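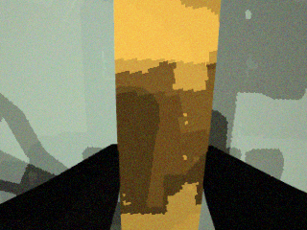 A patterned, tapered object between two black gripper fingers, in our simulation.

Home | About us | Test reports | Team | Contact

About us
10 November 2025, by Kartini Wijaya

Giken is a small test laboratory in Ernport. We compare grippers, arms, cameras and controllers for companies which must choose one and have no time to try them all. We are four people, and we do not sell any hardware.

Each comparison begins in simulation. We give the objects blotchy patterns with hard borders and look at how each camera model follows them between the fingers. Tapered shapes are in every test set, and many customers ask for them first. After this we repeat the same grasps on the real bench, with the same finger opening and the same speed. If the two results do not agree, we write it in the report also.

Until today we have finished 61 comparisons. The longest one was for Tosov, with three controllers on one arm, and it took us until April.

Iraklis Deligiannis is responsible for the simulation and Somtochukwu Afolabi for the bench. Recep Başaran takes care of the cameras and their calibration. I write the reports and answer the mail, usually in two days.

If you would like to send us a gripper, please write first and tell us the flange type.

This website uses cookies. Accept | Settings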